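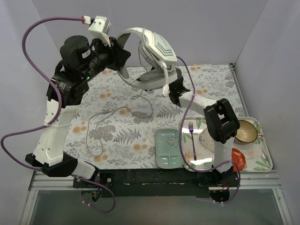
KETPORT, July 28, 2020

Have you ever cupped your hands over your ears and noticed how the whole world goes soft and a little bit rumbly? Try it now, if you like – I'll wait!

Sound is a kind of wiggle. When a drummer hits a drum, the skin of the drum shakes back and forth, and it pushes the air next to it, and that air pushes the air next to that, and so on across the room until the wiggle reaches you. Inside your ear there is a thin piece of skin called the eardrum, and it starts to shake too. Behind it are three tiny bones (the smallest bones in your whole body!) that pass the shaking along to a curly part shaped like a snail shell. From there a message zips up to your brain, and your brain says, "Oh, a drum!"

Headphones do the same job in a much smaller space. Each side has a little speaker that wiggles the air right beside your ear, so even a quiet song can seem big. That is also why it's smart to keep the volume low and take a break now and then, maybe 15 minutes of plain old birds and breezes.

Want to feel a wiggle for yourself? Stretch a rubber band over an empty box and pluck it gently. Then stretch it a bit tighter and pluck again – the sound goes higher, and you can feel the buzz with your fingertip.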